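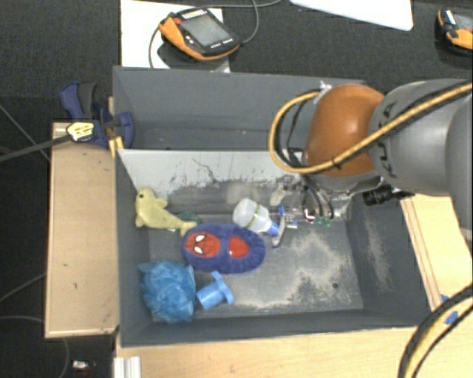
Zuter has released a new version of Sanna, its grasp planning software for bin picking, with a changed method for deciding which item in a mixed bin to go for first. The release went out on Wednesday to existing licence holders and will be open to new customers in September.

Sanna takes a depth image of a bin, proposes places where a gripper could take hold, and passes the chosen one to the motion planner. Earlier versions scored each proposal by itself, looking only at the shape of the surface beneath the fingers. The new version also looks at what is touching the item and lowers the score when a neighbour is likely to be dragged along or to block the fingers on the way in.

Nives Monti, who leads the planning group at Zuter, said the old scoring worked well on boxes and tins but gave poor results once soft goods were mixed with hard ones.

"A plush toy offers you good grasps nearly everywhere, so the planner kept picking it," she said. "Then the arm would lift it and bring half a slipper with it. The score was right for the toy and wrong for the bin."

The group's test sets are made up of household goods and toys: plush animals, slippers, bottles, bath poufs and odd plastic parts. The full set has 324 items. Monti said the bath poufs had been the hardest to deal with, as the netting gives patchy depth readings and the planner tended to treat the gaps as separate surfaces. Sanna now fills these areas in before it looks for grasps, and marks the result as low confidence so that a firmer item nearby is tried first.

See-through bottles had a similar problem. The software now uses the colour image to find the outline of the bottle and looks for solid parts such as the cap and the label band, where depth can be trusted. If neither can be found, the bottle is left until last.

The other main change concerns the walls of the bin. Previous versions kept a fixed safety margin along every wall, so items lying against the side were often skipped and had to be moved by hand. The planner now checks the full shape of the gripper, including cables and any camera mounted on the wrist, against a model of the bin. Dividing walls can be added to the model in the set-up tool, and each section can be given its own picking order.

Cable shapes still have to be entered by the user as a set of simple cylinders. Viera Tichý, who maintains the set-up tool, said this was the part that testers complained about most. A way of measuring cable sweep by moving the arm through a short routine is planned, but she would not give a date for it.

Zuter ran over 2,000 picks with the new version before release. The company has not published success rates and said it would do so once the same bins had been run by an outside group at Horen, which has been using a test build since the spring.

Planning time has gone up slightly because of the extra checks. Users who handle only rigid goods can turn the neighbour check off with a single setting, and the planner then behaves as it did before, apart from the changes to wall handling.

Existing set-up files will load without changes, but bins with dividers should be measured again, as the old format stored them as two separate bins. Prirow, the logging tool supplied with Sanna, has been updated to record the rejected grasps along with the chosen one. It keeps the last 1,000 attempts by default.

The update is free to anyone with a current support contract. Release notes and the revised set-up guide are in the customer area of the Zuter site.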